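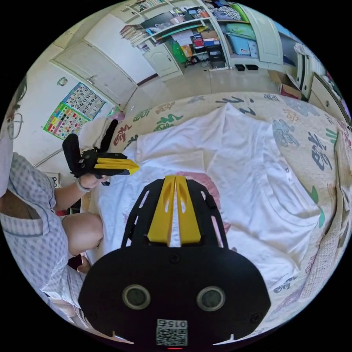
Page last changed in April

The Bed as the Main Room

In the older apartment blocks of Skerkovell, the bedroom is usually the biggest room that gets any sun. The kitchens face the inner yard. The living rooms, where they exist at all, were cut down when the buildings were split up for rent. So people live in the bedroom, and mostly they live on the bed.

I spent a good part of the winter asking residents what they did there besides sleep. They paid bills, folded shirts, ate noodles, helped children with spelling and called their mothers. One woman in the Nirnik district had run a sewing business from hers for 14 years. She kept a cutting board under the mattress and pulled it out each morning after the covers were straight.

None of this is new. Before heating was cheap, a family's bed was often the warmest place in the house and the most costly thing in it. Visitors were received there. The idea that a bedroom should be private, quiet and used only at night belongs to people with other rooms to go to.

Furniture makers have been slow to notice. Most mattresses are still tested for a body lying flat, with the weight spread out. Sitting is a different load. A person on the edge puts nearly everything on a narrow strip of foam, day after day, usually in the same spot. That strip goes first. At the Ó Ceallaigh repair shop, behind the bus station, the staff say they can tell from a worn mattress which side of the room the outlet was on.

The shop replaces edge foam for a lot less than the price of a new mattress. The job takes roughly three hours, and customers can wait. Many do, because they have no other bed.

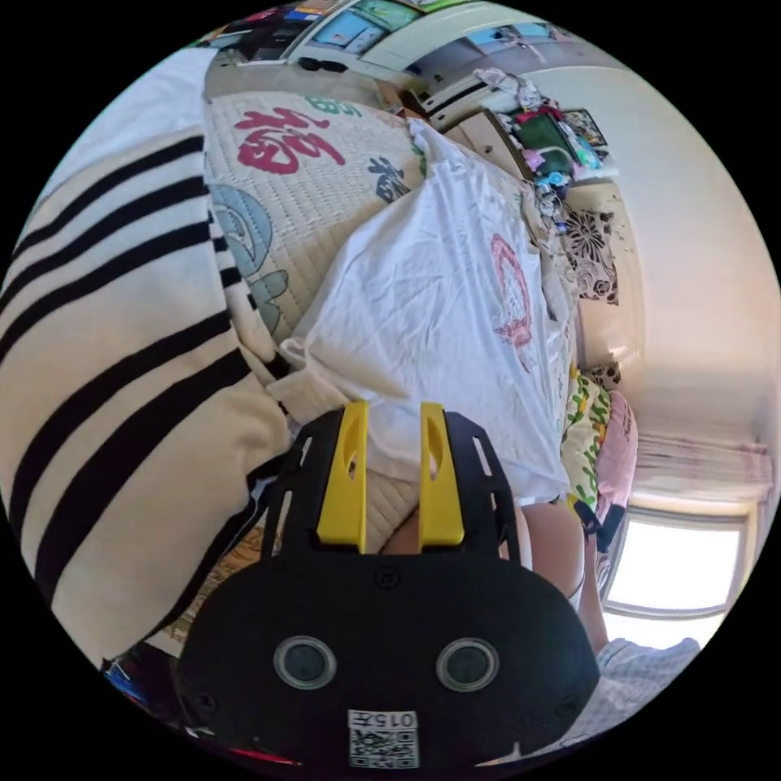
What Wears Out, and What to Do About It

Jakavance, a small maker on the north side of town, now sells a mattress with a firm border on all sides. It is heavier than the standard kind and costs more. The company says it started the line after seeing the same complaint on return slips: the middle was fine, the side was gone.

You can get much of the benefit without buying one. Turn the mattress head to foot every 4 months. Sit in different places. If the base has slats, check the ones closest to where you sit, as they crack before the others. A single slat is cheap, and most hardware stores will cut it to length.

Covers matter more than people think. A bed that gets sat on in street clothes picks up grit, and grit wears cloth. Several households I visited kept a day cover, a plain heavy one, that came off at night and was shaken out the window in the morning. The sewing woman had two and washed them in turn. 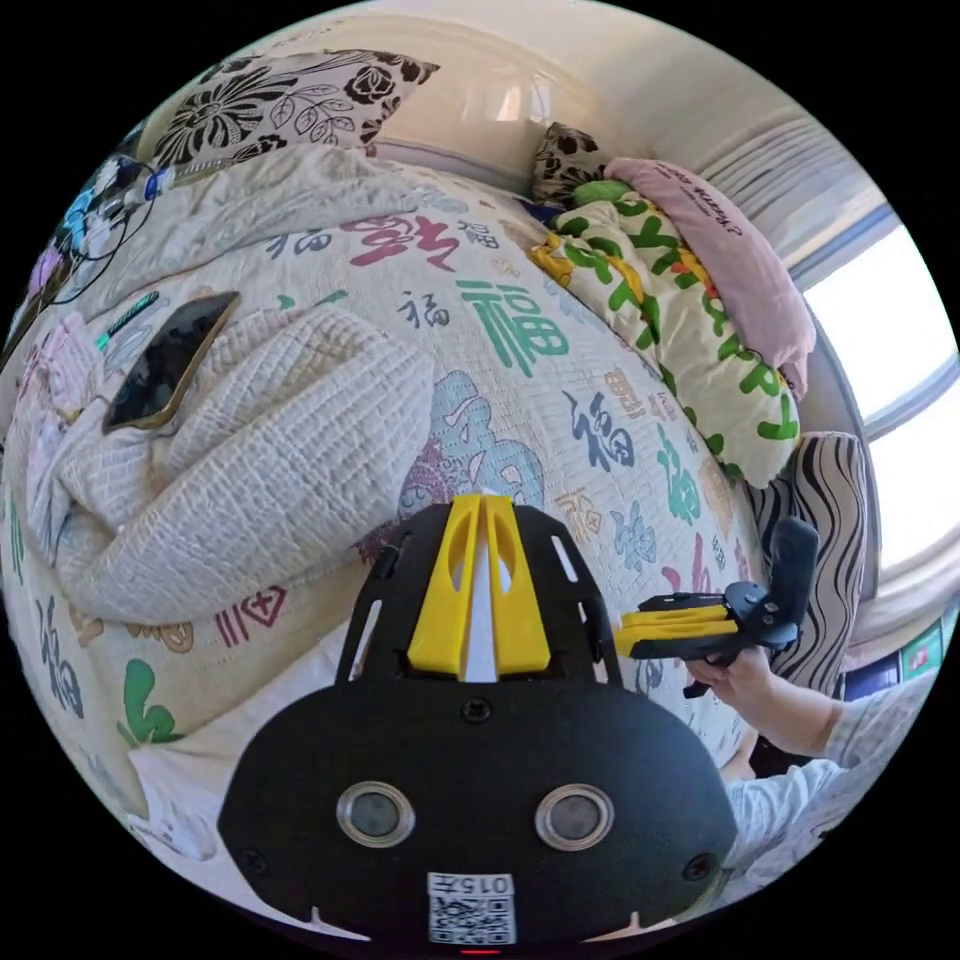 Storage is the other half of living this way. When one piece of furniture does the work of four, everything else in the room ends up pointed at it, and things get put down wherever there is a gap. You come into a bedroom like the one in the photo and the bed is straight ahead, so that is where you head with whatever you are carrying. The people who manage best have given up fighting this. They keep a tray or a shallow box within reach and empty it before sleep.

Height makes a difference too. Older beds in Skerkovell stand high, and you can slide a suitcase under them. The newer low frames look neat in a store but leave you with nowhere to put the winter blankets. Ó Ceallaigh sells wooden risers in sets, and they are the thing it sells most of after foam.

As for sleep, I asked about that as well. Doctors often advise keeping work out of the bedroom, and most people I talked to had heard it. They agreed with it in general. A few had rules of their own – no papers on the pillow end, no phone calls after 10 – and said these helped. The sewing woman stops when the light goes off the wall across the yard. Then the board goes back under the mattress and the pins go in a tin on the windowsill.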